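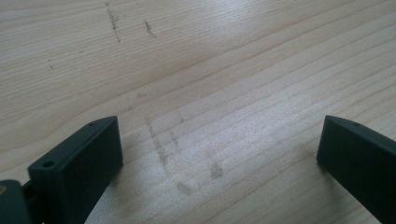 I have loved the Mundska table longer than I have loved most of the furniture in our home, and I have been meaning to give it a page of its own for ages. We found it through Geerts, the secondhand furniture place out past the canal, where it was standing on end behind two wardrobes with a price tag of 75 tied to one leg, and I think I had my hand on it before I had even read the tag. What got me was the wood. It is such a pale, creamy blond, and the grain runs in long lines that bend ever so gently as they go, thin and a little darker than the wood around them, with a wider band of something warmer and yellower every so often. I could follow those lines with a fingertip for a whole cup of coffee (and I have!). When the light lands on it there is a soft sheen, and it goes so bright in places that you nearly lose the grain altogether.

I'm fairly sure it is pine, or one of pine's cousins, though the man at Geerts would only go as far as "a softwood, and a nice one," and I never pressed him. Whatever it is, it dents if you look at it sternly, so we have learned to put down a cloth for anything heavy, and we keep the cast iron well away.

A few notes for those of you who wrote after the last gallery asking how we look after it, because I promised I would answer properly and then the summer got away from me.

**The finish.** We use Sivine, the clear soap kind and never the tinted one, which turned a shelf of ours the color of weak tea. A small spoonful in a bowl of lukewarm water, a cotton rag wrung out hard, and then you wipe along the grain from one end to the other. I do it twice a year, once in spring and once in October, and I let it dry overnight with the windows cracked open.

**The sanding.** Before the very first soaping we went over the whole top by hand, which took most of a weekend and a great many podcasts. I would go gently if you try it, and keep following the grain even where it curves, because scratches that cut across it do show up later, usually when you have guests.

**The spills.** Beets, turmeric, red wine, all the usual villains. Blot first, then a dab of the same soapy water, then leave it be. I used to scrub and only made pale patches that stood out more than the stain had. Time and sunlight have faded nearly everything we've dropped on it.

**The lamp.** The little Pokach lamp usually lives at the window end, and I shift it about whenever I write letters, partly for my eyes and partly so the wood doesn't yellow unevenly underneath it. The same goes for placemats and fruit bowls, if you are the sort of person who sets a bowl down and forgets it for a year, as I am.

The matching bench is next. It is still in the hallway under a pile of coats, several shades darker than the table, and I have already bought the sandpaper.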